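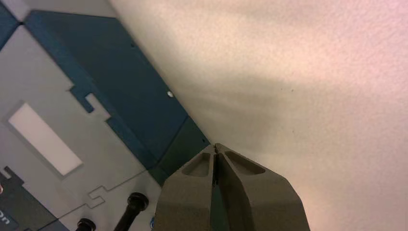
4.2 Edges and colour fields

Two-colour finishes on flat casings were scored seperately from single-colour ones. Reason is practical: raters kept drifting to the colour boundary and ignoring the rest of the surface, so one overall score for "finish" meant very little. The scheme we settled on has the raters do the boundary first, then the fields, then any fittings. Straight boundaries are quick. Stepped ones are not, e.g. the dark teal on light grey in Fig. 4, where the teal goes into the grey in a run of right-angled steps and every inside corner has to be looked at by itself. Same panel also has a smaller teal patch with only a thin strip of grey between it and the main band. Strips like that are scored as boundary, not as field (see 4.3 for the argument, which went on for a while).

Sample as before. 392 panel faces in total, 139 of them two-colour. Of those, 71 had at least one stepped or notched edge. Sources were Hosik and Traltel, plus the older Bălan stock that Kováčik had already catalogued. Jada sheets left out, gloss too high for the lamp.

Agreement between raters was good on straight edges, poorer on stepped ones. Most of the disagreement came down to inside corners. One rater marks a soft corner as a fault, the other calls it within tolerance. We tried a printed corner gauge and it helped a bit. Dark on light was easier than light on dark for both raters, every batch. Teal, navy and bottle green behaved much the same and are pooled in Table 5.

Small marks on a dark field. Bright dots, dark dots, anything a rater could not name with confidence from the photograph went down as "point, unresolved" and was left out of the edge score. This will have lost us some genuine chips. Better than guessing, we think, but a second look with the panels in hand is needed. Pale rectangular plates on the lighter field (Fig. 4, the white one on the grey, set at a slant in this view) were coded "label/light/window" as a single class. Splitting the class needs the panel itself and we did not have it for most of the set.

Lighting: lamp at 600 mm, fixed, blinds down. Afternoon sessions were dropped after Radoslava Kováčik noticed the greys reading warmer from three o'clock onwards. Morning scores only from then on. The earlier afternoon scores were redone and the old ones are not used anywhere in teh results.

Last updated: May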